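Ruchti Skin and Eye Clinic
Patient Library – Pages for Young Readers

How Your Skin Heals After a Cut

Your skin is the largest organ of your body. It keeps water in, keeps germs out, and tells you whether the things you touch are hot, cold, rough, or smooth. When the skin is cut, the body begins to repair it right away. This page explains how that repair takes place and why a doctor sometimes helps with stitches.

Step one: The bleeding stops

Blood travels through very small tubes called blood vessels. When a cut opens some of these tubes, they squeeze themselves narrower so that less blood can escape. Tiny pieces in the blood, called platelets, then stick to one another and form a plug. Thin threads grow across the plug and hold it together. When the plug dries, it becomes a scab.
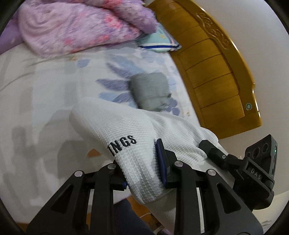 Step two: The body cleans up

White blood cells move to the cut and remove germs and bits of dirt. During this time the skin may look pink or feel warm, and it may be a little swollen. A small amount of swelling is a normal part of healing. If the area becomes more painful, or if the redness spreads, a grown-up should call the doctor.

Step three: New skin is made

Skin cells at the edges of the cut make copies of themselves and move toward the middle. Underneath, other cells make collagen – a strong material that works like tiny ropes. When the new skin is ready, the scab falls off. Please do not pick at a scab, even when it itches. Picking can open the cut again and may leave a larger mark.

Why are stitches used?

A small scrape closes without help. A deep or wide cut may need stitches, which hold the 2 edges together while the body does its work. Before placing stitches, the doctor numbs the skin with medicine. You may feel a pinch at first, and later you may feel some pushing or pulling. Some stitches are taken out at a later visit. Others are made of a material that the body slowly breaks down.

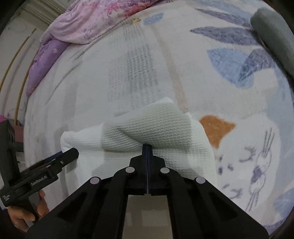
What is a scar?

A scar is the mark left where the body has repaired a deeper cut. The collagen in a scar is arranged differently from the collagen in the skin next to it, so the scar may look shiny or feel firm. Many scars fade over months or years. New scars should be protected from strong sun.

Words to know

Collagen: a strong material that gives skin its strength.
Platelets: tiny parts of the blood that help stop bleeding.
Scab: the dry cover that protects a healing cut.
Scar: a mark left after a deeper cut has healed.

Text by Johanna Frei, Patient Education. Reviewed each April. Families may ask for a printed copy at the front desk.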